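Técnico(a) de análise de falhas – garras e manipulação móvel

A Prelico procura um(a) técnico(a) para a equipa de fiabilidade em Bustcombe. O posto foi aberto na sequência de uma série de falhas de largada: durante a recolha de lixo em quartos, a garra não libertava sacos de plástico ou fechava sobre o forro do balde e arrastava-o. Dos 542 ciclos revistos em abril, 32 terminaram em paragem de segurança.

Funções:
Reproduzir as falhas em bancada e em quarto de ensaio.
Medir folgas nas articulações dos dedos e rever os limites de força.
Redigir relatórios de causa-raiz para Nawal Erraji, responsável de segurança.

Requisitos: formação em mecatrónica ou equivalente, leitura de registos de binário e experiência com procedimentos de bloqueio de energia. Inglês técnico escrito. 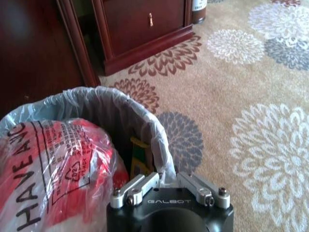 O contrato é de 15 meses, a tempo inteiro, com turnos rotativos – os ensaios noturnos são pagos à parte. Não há teletrabalho na fase de ensaios.

Candidaturas com CV e um relatório de avaria da própria autoria, dirigidas a Kourosh Jalali, até quinta-feira, 15 de agosto de 2024.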